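The bus from Ustville to the Lekorlow pottery works takes 131 minutes if you believe the timetable, and I would advise you not to. Mine stopped for a while beside a field so the driver could talk to a man about a trailer. I got to the gate with damp shoes and half a cheese sandwich, which put me in the right frame of mind for looking at other people's dinner plates.

Lekorlow has been making thick, plain, brownish tableware for longer than most of its customers have been eating. If you grew up within a day's drive of the place you have dropped one of their bowls on your foot. The bowl was fine. They open the works to visitors for a few days each spring and charge 8 for a ticket, with a mug thrown in. You pick the mug up at the end, so they have you for the whole tour.

Our guide was Raluca Dumitrescu, who has worked in glazing most of her adult life and talks about it the way other people talk about a difficult sister. She began in the clay store, a long cold shed that smells like a cellar after rain. The clay comes from a pit at Pant, up the valley, and it used to come down by cart. Now it comes down by truck and gets stuck at the same bend.

"It is not good clay," Raluca said, patting a heap of it. "It is our clay."

She told us it has too much iron and shrinks more than anybody would like, so every mold in the building is made oversize to allow for it. A man in a green raincoat asked why they didn't buy in better stuff. She looked at him for a while and then we went to see the molds.

The mold room was my favorite part. Shelf after shelf of plaster lumps, each with a pencil number on the side, and no list anywhere that says what the numbers mean. The list went missing before Raluca's time. When an order comes in for an old shape they go along the shelves opening molds until they find it, and this has led to two revivals of things that hadn't been ordered at all. One was a gravy boat with a lid. It sells very well in Fallano, I was told, and I have no idea what that says about Fallano.

Then the throwing demonstration. Most of the Lekorlow range is pressed or cast these days, but they keep one wheel going for the big jars, and visitors are allowed a try at a second wheel in the corner. I was allowed a try. I made something with a hole in it. The woman after me, who claimed never to have touched clay before, made a perfectly decent little dish and was insufferable until lunch.

Lunch was soup, served in Lekorlow bowls, at long tables in the old packing hall. You can't lift one of those bowls with one hand when it's full. I think this is the real reason the local soup is so thick - they make it that way so there's less to spill on the way to the table. Bread was extra. There was a plum cake that ran out just ahead of me in line, and I'd like that noted.

After lunch we were marched to the kilns, 4 of them, 3 in use. The fourth is the old coal kiln, a fat brick bottle you can walk inside, and standing in there with your head tipped back is worth the ticket. The sound goes odd. The man in the green raincoat hummed a note to test it and then, sadly, went on testing it.

The working kilns are gas and look like large refrigerators. Raluca gave us the full account of a firing, including the night the thermometer stuck and a whole load of saucers came out the color of liver. They put them in the seconds shop as "Autumn." They were gone by April.

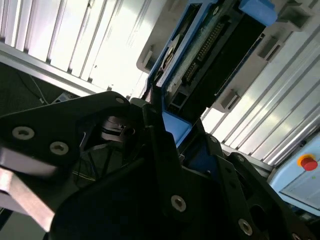

The seconds shop, by the way, is where you should spend your money. Everything in it has something wrong, and half the fun is working out what. I bought a jug that pours slightly to the left and a stack of side plates that rock when you butter toast on them. The first-quality shop next door has better lighting and a candle going, and charges you for both.

My free mug was handed over in a paper bag, already wrapped, with no choice of color. Brown, naturally. It holds more coffee than I should be drinking and has already chipped the sink.

A few practical things, if you're thinking of going. Wear shoes you don't care about. The dust is pale and gets into the stitching. Eat the cake before the soup. Sit on the right side of the bus going out for the river, and on the left coming back, unless you get the same driver, in which case sit wherever you'll be comfortable for a long stop. The trailer was still for sale.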